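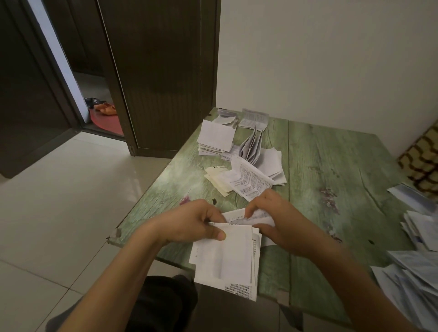 Ticket: Catalog search does not find records after update
Opened by: Anastasia Spanos, Sulholm paper collection
Handled by: Ctibor Kadlec, Gratgate support
Opened: January 30, 2024
Status: closed

Problem as reported

Good morning. We use Gratgate on one server and two desktop computers in the Sulholm office. We keep a catalog of small printed papers, mostly medicine leaflets and receipts. After the last update the search does not find many records which I know are in the catalog. When I open such a record by its number, it is there and complete. When I search for a word from its title, I receive an empty list. There is no error message.

What I tried before writing to you:
– restarted both desktop computers
– restarted the server
– logged in as a different user
– searched with capital letters and without them

The result was the same every time. My colleague on the second computer sees exactly what I see, so I think the computer is not guilty.

First reply (Ctibor)

Thank you for the clear report. Please send me three things: the version number from the Help menu, the number of one record which is not found, and the file index.log from the server folder. Please do not rebuild the index yet. If we rebuild it now, the log will be replaced and I can not see what happened.

Reply (Anastasia)

The log is attached. An example is record 56. Its title begins with the word "Christodoulou", the name of the shop, and a search for this name gives nothing. Record 30 from the same shop is found normally, which I do not understand. I compared the two records field by field and the only difference I can see is that record 56 was edited after the update. We continue to sort new material on the tables in the meantime, but I asked everybody to wait with the typing.
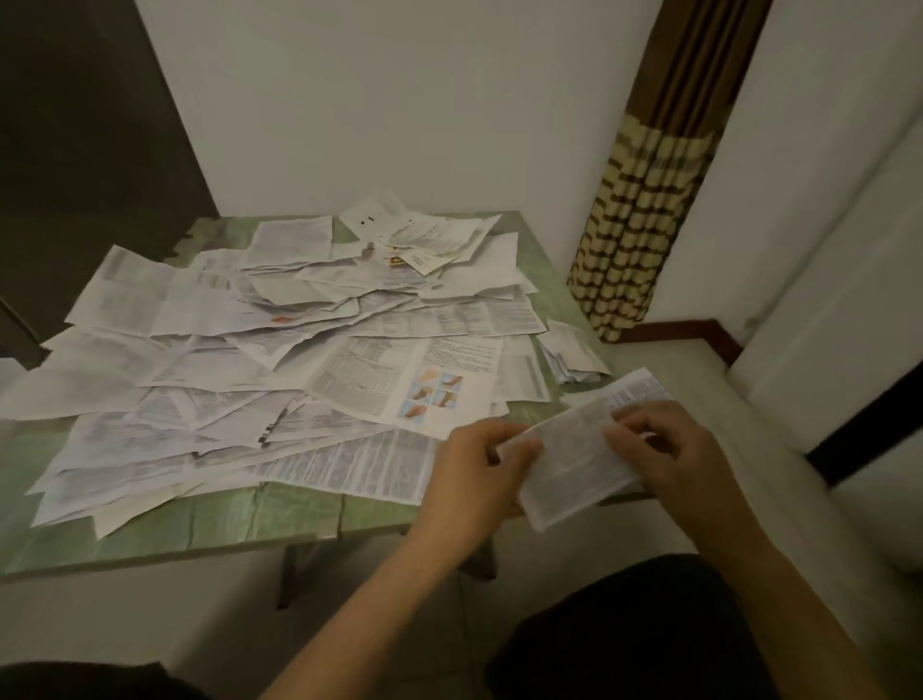 I should also mention that the language of the catalog was changed in the update. Before it was "Greek and English", now it says only "English". I did not change it myself. I can put it back, but I prefer to ask first, as you told me not to touch the index.

Reply (Ctibor)

You were right to ask. The language setting is one part of the problem. The second part is in the log: the indexing service stopped each time with the line "write refused, disk limit 80 percent". The server saves a record correctly, but the service is not allowed to write the new search words. Old words of the edited record are already removed at this moment, so the record disappears from the search. Record 30 was not edited and kept its old words.

Please check how full the server disk is. I suspect the folder "drasska_backup". The Drasska backup tool keeps every old copy until a person deletes them.

Reply (Anastasia)

The disk was over the limit, and the folder you named was the biggest one by far. I copied the old backups to an external disk, opened two of them to be sure that they are readable, and then deleted them from the server. Now there is enough space. The indexing service is running, but record 56 is still not found – I suppose we must rebuild.

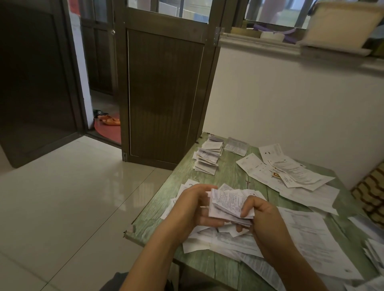 Steps to repair

1. Ask all users to close Gratgate.
2. Make a new backup and save it outside the server.
3. In Settings, Catalog, Language, choose "Greek and English" and press Save.
4. Stop the indexing service.
5. Rename the folder "index" to "index_old". Do not delete it.
6. Start the service and choose Tools, Rebuild index, Full. The quick option will not read the edited records again.
7. When the message "Rebuild finished" appears, search for the title of record 56.

Result (Anastasia)

I followed the steps in this order. At step 4 the service did not want to stop the first time, because one desktop still had the program open in the background. After I closed it, everything went well. Record 56 is found now, also with the Greek spelling of the name. I tested several other edited records and found all of them.

One more question. May I delete "index_old", and can the program warn us before the disk is full again?

Closing note (Ctibor)

Please keep "index_old" until March, then you can delete it. For the warning, go to Settings, Server, Alerts and type your e-mail address in the field "Disk space". In the Drasska tool, set "Copies to keep" to 2. I reported the changed language setting to our developers as a separate fault, and you will receive its number by e-mail.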